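Ticket 1817: Product photos upload sideways or with washed-out color
Project: Clorkier catalog
Component: image import
Status: Open, workaround available
Priority: Normal

Reported behavior

After the March update, JPEG files imported in bulk show two faults. Portrait files are stored rotated 90 degrees. Files saved with a wide-gamut color profile look flat in the thumbnail and correct in the full-size view. Single uploads through the item form are not affected.

Environment

Clorkier on the Dultenwood host, default import settings. Batch size 50. Library holds 3,000 files. Same result in two browsers, so the browser cache was ruled out early.

Log

09:10 Reproduced with a batch of 24 files. All portrait files came in rotated. Landscape files correct.

09:35 Compared metadata before and after import. The orientation tag is removed before the rotation step reads it. The single upload path runs these in the opposite order.

10:20 Reran with "Strip metadata" off. Rotation is now correct. Color fault still present.

11:05 Color fault traced to the thumbnail worker. It drops the embedded profile without converting pixel values to sRGB first. The full-size copy keeps its profile.

11:40 Cleared the thumbnail cache and rebuilt. No change. Restarted the worker. No change.

13:15 Set the worker to convert before it drops the profile. Thumbnails from the Brurham set now match the full-size view by eye.

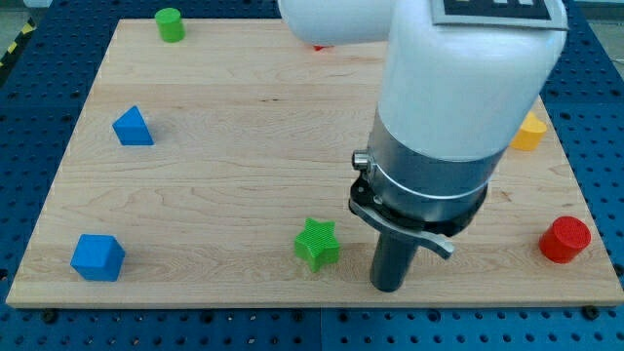 13:50 Thumbnail conversion also needs a check on low-contrast areas, where banding would show first. The pale wooden board is a good target: the grain alternates between slightly lighter and darker beige, and the dark blue table gives a strong edge to compare against.

14:30 Batch import with both changes applied. No rotation faults.

Workaround

Turn off "Strip metadata" under Import, Advanced. Files already stored sideways must be imported again. Rebuilding thumbnails does not fix them.

Remaining

Move the strip step after rotation in the bulk path. Add a portrait file to the import tests. Confirm whether PNG files with profiles are affected.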